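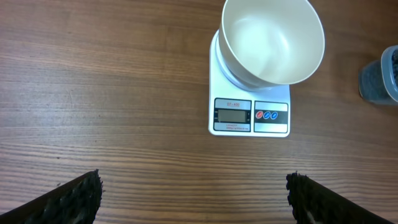

Notes on the Stitora circuit register, a manuscript list of preachers and the societies they served. The binding is too tight to lie flat, so I weighed it before deciding on a cradle. A flat digital kitchen scale with a white bowl on top, set on a wooden table, is enough for this: zero it with the bowl in place, then read. The register came to 2114 grams with its boards.

2/ The volume has 383 leaves. Leaves 77 to 88 are in a second hand and cover the years after the circuit was divided. The first clerk writes "rec'd on trial" in full. The second writes "o.t." and leaves the station blank.

3/ A blank station does not mean the man had left the work. Check the quarterly meeting minutes before entering "desisted". Three preachers in the printed index are marked that way and were still on the plan in January.

4/ Steinarsdóttir's transcript silently expands the abbreviations. Good for reading, bad for telling the hands apart. Cite the leaf, then the transcript page.

5/ Obituaries in the back were pasted over earlier entries. Raking light brings up part of the text on leaf 88: a baptism list, surnames only. I have not lifted anything.

6/ Corrected index goes up Monday, plain text, one line per preacher. Spelling of place names as in the register.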